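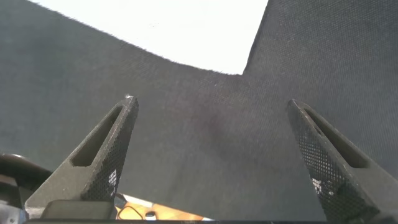 A new frozen dessert place called Dikis has opened in the strip next to the dry cleaner, and since February I've had people telling me I have to try it. My sister-in-law told me. The guy who cuts my hair told me. The pitch is always the same: it's frozen kefir, it's good for you, and you can't taste the difference.

I have heard "you can't taste the difference" about carob, turkey bacon, cauliflower crust and a brownie made out of black beans. I could taste the difference every time. So I went in with my arms crossed, so to speak.

You order at the window now and they hand the cup out to you on a tray. There are 2 base flavors, plain and something called Meadow, and then a wall of toppings that somebody in gloves puts on for you. I asked what Meadow was. The young woman at the window said it was "kind of floral, kind of honey." I asked if there was honey in it. She went and checked, and there wasn't.

I got the plain, medium, no toppings. If a place says its product is good, I want to eat the product. I'm always surprised how many reviews of these shops turn out to be reviews of crushed cookies.

It was fine. It was sour up front, which I like, and then it got very sweet, which I like less. The texture was good for the first few minutes and icy after that. I ate it in the car with the windows down and finished the whole thing, so take my complaints with that in mind.

What bothers me is the health talk. There's a poster by the window that says "billions of live friends in every cup." Billions of which ones? Alive at what point? I make kefir at home, badly, and I know that some cultures come through freezing all right and some don't do so well. It depends on the strain, how it was frozen and how long it has sat around. A poster could tell you some of that. This one has a cartoon cow doing a yoga pose.

The nutrition sheet is posted too, and I'll give them credit for that, since plenty of places make you ask. It's taped low on the glass where you have to bend down. A medium plain has 139 calories, which sounded great until I saw that the number was per serving and the medium is more than one serving. The large with the "Harvest" topping set comes to 844. That's a cheeseburger and fries. I have nothing against a cheeseburger and fries, but you don't see them sold with a cow doing yoga.

I wrote some of this in the comments of the neighborhood page and got a long answer from Junaid Sandhu, who used to run the gelato counter at Plalden before it closed. He thinks I'm being unfair. His argument is that every frozen dessert needs sugar, and a sour one needs more, because the sugar is what keeps it from freezing into a brick. Cut it in half and you get an ice cube that tastes like yogurt. He says customers asked him for less sugar every single week and then bought the one with the most.

I believe him. I also think it proves my point. If it has to have that much sugar to work, then it's dessert, and you can call it dessert. Plalden never told me the pistachio was good for my gut. They gave me a little spoon and let me alone with it.

Junaid also said the base at Dikis probably comes in as a mix from a supplier, and he guessed Vandik, since they sell to half the shops in the county. I asked at the window on my second visit and was told the recipe is "a family thing." Maybe it is. Those two answers could both be true, if it's the Vandik family.

Yes, there was a second visit. I wanted to be fair to Meadow. I was not converted. It tastes like the soap in a nice hotel, and my husband, who will eat anything, handed his back to me after 2 bites. He then ate my plain.

Price is the other thing. I won't pick on a small shop for what it charges this spring of all springs, and I tipped more than I usually would. But toppings are extra, the lid is extra, and the punch card only counts larges. That last one annoys me. If you're going to sell people on moderation, don't give the free one to whoever orders the bucket.

Would I go back? Probably, on a hot day, for a small plain. It's a decent frozen dessert within walking distance, and we've lost enough of those. I'd like it better if it stopped trying to be my doctor.

For anyone who wants the actual kefir part, the milk stand on Lloyd sells it in glass bottles with the cultures printed on the label, by name. It's thin and very sour and it fizzes a little when you open it. My kids won't touch it. I've been freezing it in an old popsicle mold with mashed banana, and they do come out like bricks, so Junaid was right about that. You have to leave them on the counter a while before you can get your teeth in.

Posted 2 June 2020. Comments are open, but if you work for Dikis please say so.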